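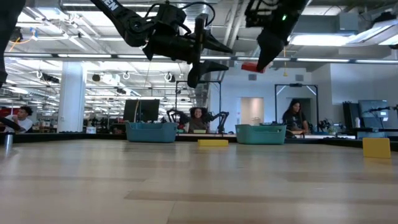 Two-arm bench cell, operators at the leader arms behind it.

Mosa Bench Cell, two-arm
Sold and supported by Stavex

Availability: built to order, next batch ships August
List price: $1,401 per month on lease, setup billed seperately
Bench cell for sorting, kitting and light packing. Two follower arms hung from overhead, leader arms for the operator, controller, cabling, one season of support. Table not included (use your own, see below).

What it's for
Small parts, short runs, stuff that changes every week. If you run the same part all year, get a fixed feeder, cheaper. The Mosa is for benches where someone is still picking by hand out of open bins because no one ever had time to program anything.

How it works, short version
Operator moves the leader arms, follower arms do the same on the table. Record the job a bunch of times. Train. Run. When it gets stuck it stops and pings the operator, who takes over from the leader arms and hands it back. No code on the floor.

What changes for your people
We get asked this more than payload so it gets its own section.

Picking hours go down. Teaching and checking hours go up, mostly in the first month. Plan for that, don't schedule a full shift of production the week we install.
Operators sit more. Some like it, some really don't. Rotate them. Two hours at the leader arms is plenty, shoulders get tired before you notice.
Job titles. Alerari moved their bench pickers to "cell operator" with a pay step, before the first arm was switched on. We recommend doing it in that order.
Your best hand picker is usually your best teacher. Ask them first, not the youngest person in the room.
Noise is low, you can talk over it.

From Amparo Moya, shift lead at Alerari: "First week people hated it. We were slower than by hand and everybody could see that on the board. By week five I had three people fighting over the seat. What I would do different, tell them earlier who keeps which job. We waited too long and people made up their own answers."

Ildikó Virág runs the kitting room at Orbán: "Wrists are better. I do miss the walking."

Specs
Arms: 2, overhead mount, black
Gripper: two-finger, pointed tips standard, pads optional
Recordings to start a new job: around 200 for a simple pick and place
Recordings stored on controller: 1,198 max, then export or delete
Changeover to a saved job: 30 minutes including bin swap
Power: regular wall outlet
Network: wired prefered, wifi ok for updates only

Table and bins
Any flat, solid table. Plain wood top is fine, skip glossy. Open-top bins work best, slotted sides no problem. Leave space for a monitor next to the operator, and don't run cables where feet go.

Training
Half a day on site, up to six people. Comes with setup. Géza Csizmadia does most of them, bring your real parts and not samples. Extra sessions on request.

Not included
Table, bins, monitors, chairs. Get good chairs.

Returns and service
Lease can be ended after three months. Spare gripper fingers in stock. For service call the main line and ask for Callum Dalgleish, or Yhon Mamani if it's after 4 pm. Have the serial number ready, sticker on the back of the controller.

Related: finger pads (pair), leader arm seat mount, wall bracket for controller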